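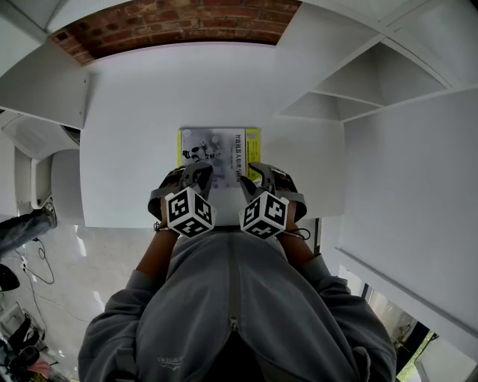

Kátia Trindade thinks I should stop blaming the trigger spring, and after last night I'm coming around to her side. She left a comment under my January post saying a sticky gripper is nearly always a software delay, and that I'd find it the minute I logged both hands at once. So I did!

Quick recap for new readers: we record handheld gripper demos at Flurnmont, and one hand kept reporting "closed" while the fingers were still open. It didn't happen every time (I would have loved that), just often enough to ruin a good batch. Out of 600 recordings I had to throw away every one where the two hands disagreed, and it hurt.

I'd already swapped the spring 2 times. Then Romain Moulin, who has way more patience than I do, lined up the logs from both sides and there it was, a gap in the left stream that got longer the longer we ran.

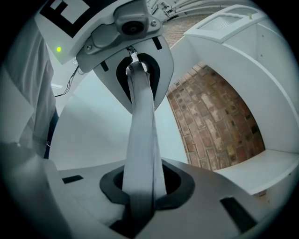
The gap came from a buffer in Palteo, our little recording program, that never got cleared between takes. One line of code! I'm thrilled, and a bit embarrassed about the springs. The fix went in this morning and I'm running long sessions all week before I trust it. If the left hand starts lagging again, Kátia gets the next guess too. Logs are going up as soon as I've cleaned up the file names.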